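Two weeks of pick and place

14/06/2023

My wrists hurt, my coffee is cold, and we have 2,129 episodes on the drive. I promised myself I'd write something when we got past two thousand, so hello again!

For anyone new: I spend my days steering a robot arm by hand so that a model can learn from what I did. Each run is one episode. Pick this up, put it there, open the gripper, back away, save, reset the table. A decent one takes 12 seconds and a bad one takes 30, and I can usually tell which it's going to be as soon as I start moving. Chiyo Hirose does the training side and gets very excited about my bad ones, as long as I recover without dropping anything. She says a policy that has only seen clean runs has no clue what to do when it's a little bit off. Fine by me – I'm a little bit off all the time.
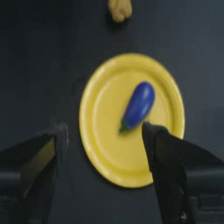 Variety is what I've been thinking about most this week. Back in April I had a favorite way of doing everything, same approach, same height, same everything, and the first model we trained on Rekeslow was great as long as you set the table exactly the way I like it. So now I mess with it on purpose. The toy eggplant gets laid down at every angle I can think of, and when it's on a diagonal like that, with the stem pointing in toward the middle of the yellow plate, I have to decide early how I want the fingers lined up. It's shiny too, so the highlight along its side changes as I turn it, and Chiyo wants plenty of that in the set.

The other thing is speed. The wrist camera smears when I rush, and I rush after lunch. Darlene Hawthorne went through a batch of mine on Monday and flagged 42 of them, mostly for jerky moves right before the grasp. I argued for maybe a minute and then watched them back and, yeah, okay. I redid the lot (slowly, with a podcast on) and they look so much better.

Labels are still a mess. I type the instruction for each episode myself, and I found "put eggplant on plate," "eggplant to plate" and one that just said "egg" sitting in the same folder. Chiyo likes having different phrasings in there, but I don't think she meant "egg."

Next up is drawers, which I'm dreading a bit – the handles are tiny and the arm blocks half my view. If you do teleop for a living and have a wrist stretch that works, please leave it in the comments.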